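The Prendham Trial

1. Morning

Kaisu Jääskeläinen had heard the pitch before. The Cestasar hand beat the old two-jaw gripper in 600 simulated kitchen runs, said the slide, and Zdzisław Walczak read it aloud as if that settled it.

"Simulated," she said.

"It's the same controller."

"It's a saucepan that weighs whatever you typed in."

He loaded run 126 anyway and pushed the monitor toward her.

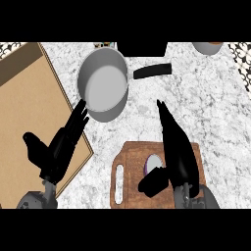 2. Run 126

The left hand had its four fingers up near the rim of the pan. The right one pointed at bare marble, just short of the long black handle.

"Which one takes it?" she asked.

"The right. The left steadies."

"And the onion?"

"That's a different task." He scrolled. "I think it's an onion."

She wrote that down. Rautiainen wanted a yes by 10, and the price was 2,704 a hand, fingers included – she had checked that part twice.

"Run it again," she said, "and make the pan heavier."

"How much heavier?"

"Like there's soup in it."

Walczak looked at the slide, then at the clock, and started typing.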